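Home Issues Articles Authors Submit Contact

4. Reward Timing and Session Length

4.1 Data and game variants

The study used play logs from Lamum, a free mobile role-playing game in which the player leads a party of up to five heroes through short battles. Each battle ends with a chest, and the chest holds coins, gear or hero shards. The logs cover 2593 players who finished the tutorial and gave consent on the first menu screen. Players who spent money before the tutorial ended were left out, as their starting gear differed from that of the rest.

Two variants were compared. In the fixed variant, a rare chest appeared after every tenth battle. In the drawn variant, each battle had a one in ten chance of giving a rare chest, with no upper limit on the wait. The expected number of rare chests is the same in both. Enemy strength, energy cost and coin payout were left unchanged.
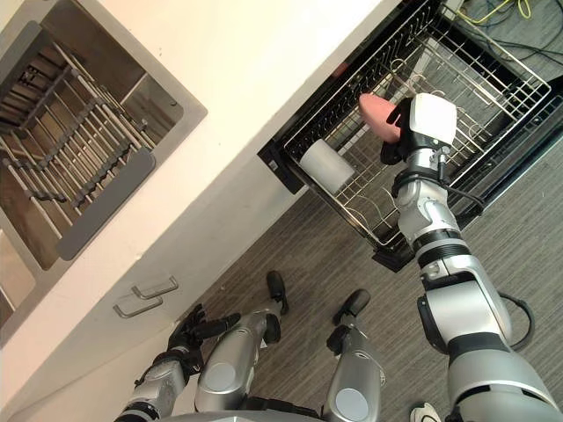
Assignment was made by account number at first login and did not change after reinstall. A session was counted as ended when no input was received for five minutes. This cutoff is shorter than the one used for Gondico in Section 3 - battles in Lamum rarely last more than two minutes, and a longer cutoff merged sessions that players had clearly closed.

Energy is the main limit on play. A full bar allows 12 battles, and one point returns every six minutes. Sessions that ended with an empty bar were marked as capped and treated as censored in the survival model. Without this step the two variants look almost identical, as the cap hides any difference in the later part of the session.

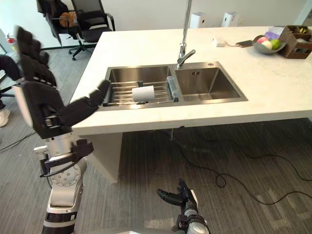 The model included hero level, time of day and the number of battles since the last rare chest. Players with fewer than 200 logged battles were kept in the main analysis but dropped in a second run, to check whether early quitting drove the result. The sign of the effect was the same in both runs. In the fixed variant, the chance of ending a session rose sharply in the battle right after a rare chest. In the drawn variant the rise was smaller and spread over the next three battles.

Figure 4. Chance of ending a session, by battles since the last rare chest. Solid line: fixed variant. Dashed line: drawn variant. Capped sessions are censored.

A further 410 accounts were active on two devices. Their sessions overlap in the logs and cannot be ordered with confidence, so they are reported only in the appendix.

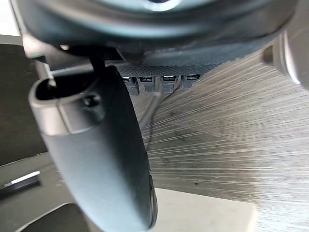 4.2 Effect of the visible counter

The fixed variant was shipped with a counter above the chest icon. A later build, Palta, removed the counter and kept the schedule.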